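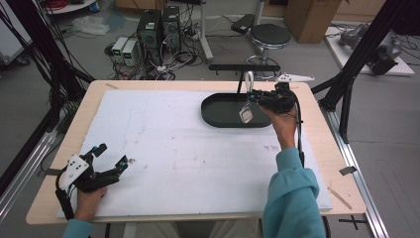
Small items kept at a dressing table or hobby bench are easily lost when they are set down directly on the work surface. The Parnell Household Advice Service recommends that every such surface have one tray with a raised edge, and that small pieces go into it as soon as they leave the hand. A black oval tray with low walls, placed toward the far side of a white foam board, leaves the near part of the board free for work, and a light item with a loop and a square tag shows up well against the dark interior. Pale trays are better suited to dark beads and screws.

Choosing a tray

Walls should be low enough to reach over with ease. A flat interior is preferable to a curved one, as small pieces then stay where they are put. Measure the table before buying. Allow a clear margin of 2 inches between the tray and the nearest edge.

Protecting the tabletop

A foam board laid over a wooden table guards against scratches and takes most marks that would otherwise reach the wood. Cut it slightly smaller than the tabletop so that the edges do not catch on sleeves.

Reddish or brown marks on white foam should be treated early. Mix a few drops of dish soap in warm water, apply with a soft cloth and leave for 15 minutes before wiping. Do not scrub - the surface dents easily and dents hold dirt. Some stains will remain. Turn the board over when one side is no longer fit for use.

Tape left on the rim of a table should be warmed with a hair dryer on its low setting and peeled back slowly.

Putting items away

Empty the tray at the end of each session. Tagged items should be stored with the tag facing up.

Questions about this page may be sent to Beverley Whiteley, Household Advice, Parnell.

Page last reviewed: Feb 2, 2024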